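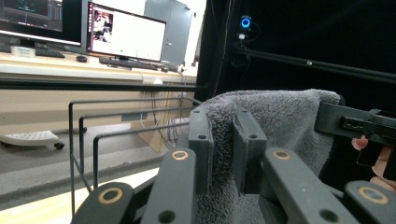

Ticket 220: Hum and dropouts on the reading room recordings
Opened by Tekle Gebru, Plisgate audio stories. Status: solved!

Hello all, I've got a lovely puzzle for you. Every chapter we record after lunch has a low hum under the voice, and now and then the sound drops out for a blink. Mornings are clean. I know our room isn't a proper studio, what with two monitors on the long desk and only the black curtain to soften the echo, but the curtain has served us well for 47 chapters and I'd love to keep it. A grey towel is on hand too if anyone thinks more padding would help.

Reply from Osaze Tijani
Great description, thank you! Two faults, I reckon. The hum sounds like mains noise, so let's find out what else gets switched on after lunch. Could you record a minute of silence with the heater off, then another with it on? Leave the gain where it is.

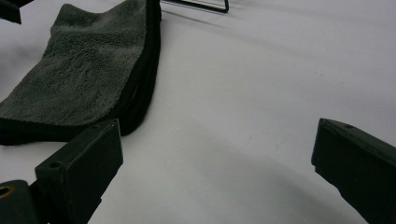

Also have a look at the buffer setting in Weltbridge while you're there. If it's very small, the computer can't keep up and you get exactly those little gaps.

Reply from Tekle Gebru
Heater off, no hum. Heater on, there it is, clear as a bell! The two share a socket strip with the mic box. The buffer was on the smallest choice going, so I've put it up two notches.
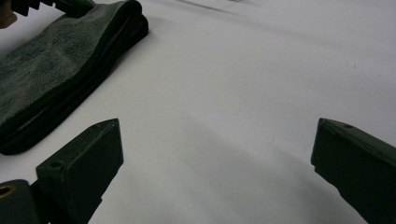 What fixed it

1. Moved the heater to the socket by the door.
2. Swapped the mic lead for the spare Quách one (the old one crackled when bent).
3. Raised the buffer and restarted Weltbridge.
4. Turned on the low cut at 80 Hz, which suits Mechthild's voice beautifully.

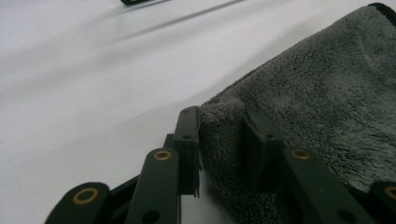 Folded grey towel on the white tabletop.

Reply from Tekle Gebru, 29 September 2022
Recorded all of chapter 7 this afternoon without a single gap, and it sounds gorgeous. Mechthild wants to redo the storm scene now! Please keep the ticket open until October so I can add notes on the old lead.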